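Reading Claims About Houseplants and Office Air
Course handout 3, Indoor Environments
Instructor: Onni Keskinen

Most of you will have heard that plants clean the air in a room. Your employer may have heard it too, and may have paid for it. Today we look at what the claim rests on, which is less than the leaflets suggest.

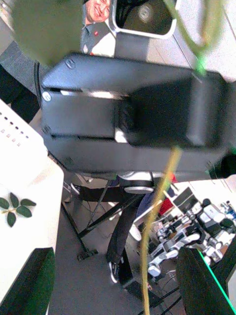
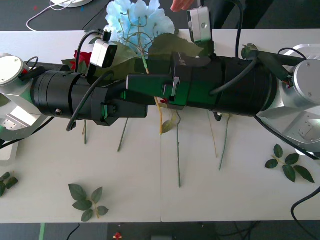
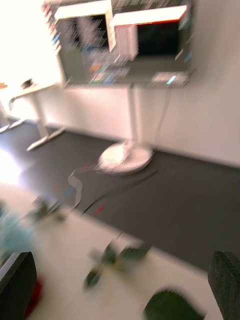
Fig. 1. Working rooms. A leaf and some stems in the first view, a monitor on a stand in the third.

1. Where the claim comes from

The usual source is a sealed chamber. A plant goes in, a measured dose of some vapor goes in after it, and the level is read again later. The level drops. I have no quarrel with that result. I do have a quarrel with the next step, where a drop in a closed box is quoted as if it were a drop in an office.

Offices leak. Air comes in around doors and through vents, and it carries vapors out again whether or not there is a fern on the filing cabinet. A plant has to be compared with that, and sales material almost never makes the comparison.

2. The Brevton leaflet

You have a copy in your reader. Brevton rents plants to offices and recommends one large plant for every 3 desks. Ask where the 3 comes from. I wrote to them in January and got a second copy of the leaflet.

Note also the word "toxins," which appears on every page and is never tied to a named substance. If you can't say what is being removed, you can't say how much of it is gone.

3. The Ostow survey

This one looks better at first. Staff at Ostow were given plants and asked after 10 weeks whether the air felt fresher. Most said yes. But they knew about the plants, they knew what the survey was for, and there was no group without plants. Air that "feels fresher" may be worth having – people like greenery, and so do I – but it is a report about people. It tells us nothing about vapor.

4. What I would accept

Two similar rooms, same ventilation, plants in one. Named substances, measured in both rooms before and after. Then swap the plants over and do it again. Zerouali's design in the reader comes close, though the windows were left to the staff and no record was kept of who opened them.

For next time

Read the Lavar brochure, pages 5 to 20. Pick one claim and write half a page on what was measured, where, and compared with what. Do not tell me whether you like plants. If the brochure gives no measurement at all, say so and stop there – a short answer is fine.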